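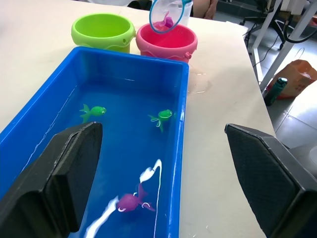 The fish table at the Sorkach Robotics Club: three toy fish in the tub, one in the net.

About the club

The Sorkach Robotics Club is an after-school club for students in grades 6 through 12. Members learn to build, wire, program and teach robot arms. The club is run by Vija Laur, who teaches physics and shop at the school, with help from older members who have already finished the first-year course.

We meet in the lab at the end of the science hallway, next to the prep room. The lab has long white tables and two sinks. Sessions start fifteen minutes after the last bell and end at 5:30. Students may come late if they have another activity, but we ask them not to start on an arm in the last half hour.

There are 31 members this year. No experience is needed to join. Some members have been programming for years and some had never used a screwdriver before their first session.

How the club started

The club began as a lunch group that repaired the school's old line-following carts. When the carts were beyond repair, the group asked the school for money to buy parts for a small arm. The school gave $800, and a bake sale and a used book sale brought in another $800. That paid for the motors, a power supply and enough aluminum to build the first arm, which the students named Wemum. No one agrees on where the name came from.

Wemum could lift a tennis ball and not much else. It had four joints, and the shoulder sagged when the arm was stretched out. It is still in the glass case outside the lab. The members who built it have graduated, and two of them come back in the summer to help with the parts inventory.

After Wemum, the club decided to stop building a new arm from nothing every year. We now keep the arms we have in working order, replace parts as they wear out, and spend most of our time on what the arms can be taught to do. New members still build one small joint from a kit, so that everyone knows what is inside.

What we work on

Each school year has one main project. We choose it by vote in the first month, from a list of ideas that members write on the board. The project has to be something that fits on a table, uses objects we can buy cheaply, and is hard enough to last until spring.

This year's project is fish sorting. Toy fish float in a tub of water, and the arm works with a small net and two plastic buckets. The job is to get the fish out of the water and put each one in the right bucket. Which bucket is right depends on the rules for that round. Under the simplest rules, the pink bucket is for pink and purple fish and the green bucket is for green ones. Under the harder rules, the target changes halfway through.

Water was the reason the project won the vote. In earlier years everything we picked up was dry and stayed where it was put. A floating fish drifts when the net comes near it, and the light on the surface moves too, so the camera at the wrist has a harder time telling what it is looking at. Much of November went to reflections. The programming group tried different lamp positions and closed the blinds on one side, and that helped with some of the colors. Purple is still the one that gets missed most often.

The nets were a separate problem. The handles are thin and turn in the grip when the mesh is full of water. The build group has been trying different pads on the gripper fingers and wrapping the handles in tape. The wrapping seems to work better, but the tape comes off after a few sessions in the water and has to be redone.

Members teach the arm by guiding it through the job and recording each try. The recordings are then used to train the program that runs the arm by itself. It takes many tries, including ones where the fish start in awkward places, such as against the wall of the tub or on top of each other. We keep the bad tries as well and mark them as bad. Everyone takes turns guiding, and everyone takes turns resetting the table, which means putting the fish back, topping up the water and wiping up.

How the groups work

Members choose a group in the fall and may switch once, after winter break.

The build group looks after the arms, grippers and mounts. They do the soldering and the 3D printing, and they are the only ones who open up a motor housing.

The programming group writes and tests the code. Most of it is in Python. First-year members start with short exercises on paper and then on the laptops before they change anything that moves an arm.

The data group plans the recording sessions, keeps the log and checks the recordings afterward. This group is smaller than the others and could use more people. It suits students who are patient and like things to be in order.

The log is a paper notebook. Each entry has the member's initials, the rules used, the starting positions and a line for remarks. The remarks are worth reading. The best finds of the year, including the one about the blinds, were first written there by someone who was not looking for them.

Competitions and visits

We enter one competition a year, the Brestex Table Challenge, which is open to school clubs. Teams bring their own arm and show one task in front of the judges, then explain how they did it. A team may have up to six members. Since more students want to go than there are places, the team is picked by the club from those who have attended regularly and can explain every part of the project, including the parts they did not work on. Last year our team placed fifth with a table-setting task. The judges liked the way the forks were handled and marked us down for a slow start after a cable came loose.

The club also holds an open table twice a year for families and for students from the elementary school. Visitors can try guiding the arm. Younger children tend to be good at it.

Safety

Every member completes the safety session before using the lab. Hair is tied back, sleeves are pushed up, and nobody reaches into the tub while the arm is powered and moving. One member always stands at the stop button. When the arm is being guided by hand or a person is helping with the net, the arm runs at its lowest speed.

Because of the water, power strips are mounted under the tables and away from the tub side. Spills on the table are wiped up at each reset. Food stays out in the hallway. Drinks with a cap are fine as long as they are on the floor or on the back shelf and not on a work table.

Cost and equipment

Membership costs $15 for the year. This covers the starter kit, which students keep, and a share of the small parts we use up. Families who would like the fee waived can tell the school office, and no form is required. The competition trip is paid for separately by the school.

Laptops are provided during sessions. Students may bring their own, but we can't help with installing software on them until after the first month.

We are always glad to have used items. At the moment we need:

Small aquarium nets, any color
Toy fish that float, especially purple and yellow
Old towels
Clear storage boxes with lids
USB cables in working condition

Please leave donations at the school office marked for the robotics lab.

About the lead teacher

Vija Laur has taught at the school for nine years. Before that she worked as a test technician at Matsuda, a maker of packaging machines, where she set up and repaired pick-and-place lines. She teaches tenth-grade physics and the introductory shop class, and she leads the build group herself. The programming and data groups are each led by a student in grade 11 or 12.

Joining

New members are accepted in September and again in January. To join in January, pick up a form from the office or from the lab door and return it signed by 16/12/2019. Students who miss the date can be put on the list for September.

Parents are welcome to stop by any session and watch. Please sign in at the front desk first, then follow the science hallway to the end.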